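3.2 Collecting demonstrations

All demonstrations were gathered at the Tunddale site by two operators, who took turns so that neither worked longer than an hour at a stretch. The bowl task uses three ceramic bowls, one blue, one green and one pink. At the start of each episode the operator places them by hand on the cardboard-covered table, following a layout drawn at random from a list of 200. The arms then have to stack the bowls in the order given by the text prompt. An episode ends when the stack is complete or when 60 seconds have passed.

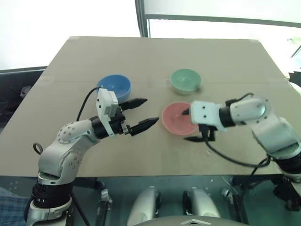
Figure 3. Bowl task, head camera view. Both grippers are over the table and the three bowls have not been stacked.

Episodes that ran out of time were kept but marked as failures, and they are left out of training unless we say otherwise. We also dropped episodes in which a bowl left the table or a camera stream lost more than 7 images in a row. The final set, which we call Podamton, holds 4,000 episodes.

Early batches leaned heavily on the right arm, even when the left was closer to the bowl. From November on, the operators were told to grasp with the nearer arm and to hand over only when the stack was out of reach. We did not remove the earlier batches. Section 5.1 compares policies trained with and without them.

Prompts were written before collection and checked by a second reader. Each names the bowls by color only, so the policy cannot rely on words for position.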